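Week 6: Furniture, carts and the household inventory

Welcome back, everyone! Last time we left the Plarnov inventory of 1,574 lines half read, and I promised we'd get to the seats and the wheels (my favorite part, I admit).
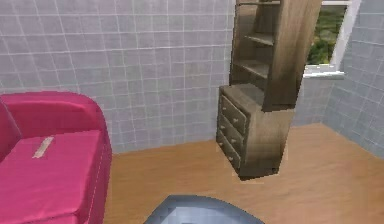
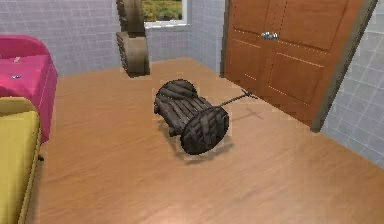 Now, the clerk at Plarnov lists goods room by room, and he values them as he goes, so please read pages 40 to 80 slowly. Vlastimil Sokol's essay on the Rekden estate makes a lovely companion, and we'll talk about both next time.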